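The Karnus arm from Vestdale: my notes from the open day
May - posted by the Vurncombe workshop blog

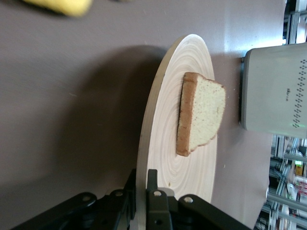 What it is

The Karnus is a benchtop arm with a two-finger gripper, sold by Vestdale and aimed at people like us who want something that handles small everyday items without a safety cage the size of a garage. I'd been reading the product pages for months, so when Vestdale put on an open day at their Vurncombe unit I was through the door before they'd finished setting out the chairs.

The kitchen bench was the bit I wanted to see. They'd gone for a slice of white bread on a round wooden board, with the gripper working right over it, and I liked that choice a lot! Everyone shows you an arm stacking cubes. A slice of bread is floppy, it tears, it squashes, and you can spot a clumsy grip straight away by the dents.

The gripper

Two black fingers, built up from angular plates and linkages with pale round bolt heads showing on the outside. I got chatting to one of the demo team about those bolts, as our old gripper hid all its fixings behind a glued cover and I broke two of those covers before giving up. On this one you can get at everything with a hex key (they had one tied to the bench leg with string, very sensible).

Closing force can be set in 10 steps. They run bread on step 3 and told me most people start far too high, squash a few slices and work their way down. The finger pads pull off and push back on, and you get a spare set in the box. I asked if the pads can go in a dishwasher and got a slightly long pause, so I'd wash them by hand.

The wrist camera

Mounted close in, so it looks down past the fingers at whatever you're about to pick up. The fingers take up quite a bit of the bottom of the view, which bothered me at first, but the operator said she'd stopped noticing by the end of her first morning. Having the fingertips in the picture does help when you're lining up on something thin.

One thing to plan for is light. The arm puts a big soft shadow across the bench, and on a dullish tabletop like theirs it makes quite a dark patch. Our workshop has one strip light and a skylight, so I'll be buying a lamp.

Teaching it a job

You can lead the arm about by hand or drive it with the Thaler controller, which is a separate purchase (more on that below). I had a go with both. Leading it by hand feels lovely, a bit like steering a very polite shopping trolley, but my moves came out wobbly. The controller took me longer to get the hang of and gave a much cleaner path.

They suggest recording 50 goes at a job before you expect much from the arm on its own, and moving things a little each time. Shift the board, turn the slice, let it hang over the rim a bit. I would have put everything back in exactly the same spot every time and wondered why it fell over on day two, so that was worth the bus fare.

What's in the box

Arm, gripper and wrist camera
Bench clamp and power supply
Spare finger pads
Printed setup guide (a proper one, spiral bound)

Not in the box: the Thaler controller, and any sort of computer. There's a bundle price with the controller included, so ask for it - it wasn't on the price sheet I was handed.

Space and setup

Allow more bench than you think. The arm itself has a small foot, but the elbow swings out further than I'd pictured and I'd want a clear side to work from. Vestdale say 15 minutes from opening the box to first movement. I'd double that if you're doing it alone and the clamp is as stiff as the one I tried.

Noise is fine. I could talk over it without raising my voice, and the only sound I really noticed was a small whirr when the fingers closed.

Would I buy one?

We've put our name down for the bundle. I'm still not sure about the length of the power lead, which is stingy, and I'd like the force setting on the gripper itself instead of three menus deep in the software. They wrote that down when I said it, or at least they wrote something down.

Open days run every month at the Vurncombe unit, mornings only, and you can bring your own objects for the arm to try. I'm taking a bag of crumpets next time.

Contact the Vurncombe workshop blog | Copyright Vurncombe workshop | Back to top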